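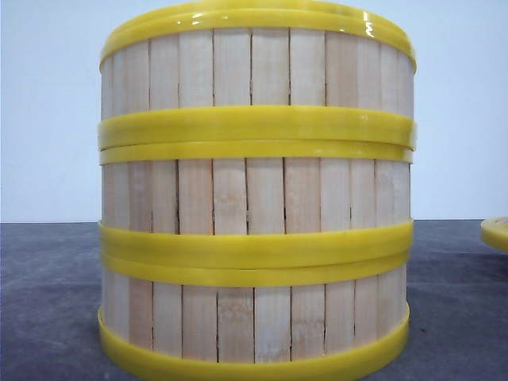 On continue de parler de la démonstration comme d'une formalité. Une personne prend les commandes, fait faire le geste au robot, l'enregistrement part à l'apprentissage, et l'on passe à la suite. Après deux ans passés à former des opérateurs chez Brereo, je pense que c'est la partie du travail qu'on paie le moins bien et qu'on comprend le moins.

Prenons un seau en lattes de bois cerclé de plastique jaune. Le saisir à deux mains ne demande aucune réflexion. À distance, avec des manettes et un léger retard dans l'image, il faut décider où poser les pinces : sur le bois ou sur un cercle, qui dépasse. Lorraine Horrocks, qui a formé les opérateurs de Clisell avant de nous rejoindre, fait toujours guider le bras à la main d'abord. On sent le poids, on sent quand ça force. La télécommande vient ensuite.

Kobe Van Rooij défend l'inverse. Guider le bras à la main donne des gestes trop propres, dit-il, et l'opérateur finit par se placer là où le robot ne verra rien. Il a raison sur ce point. En février, nous avons jeté cinq séances pour cette raison.

Je reste pourtant du côté de Lorraine pour les débutants. Une démonstration hésitante apprend l'hésitation — le modèle n'a aucun moyen de savoir que la pause venait d'un doute. Six heures de prises faites par quelqu'un qui connaît l'objet me servent davantage qu'une semaine de prises faites à la chaîne.

Il faudrait donc recruter des gens habiles, les garder et leur demander leur avis avant de fixer le protocole. Chez nous, ce dernier point n'est toujours pas acquis.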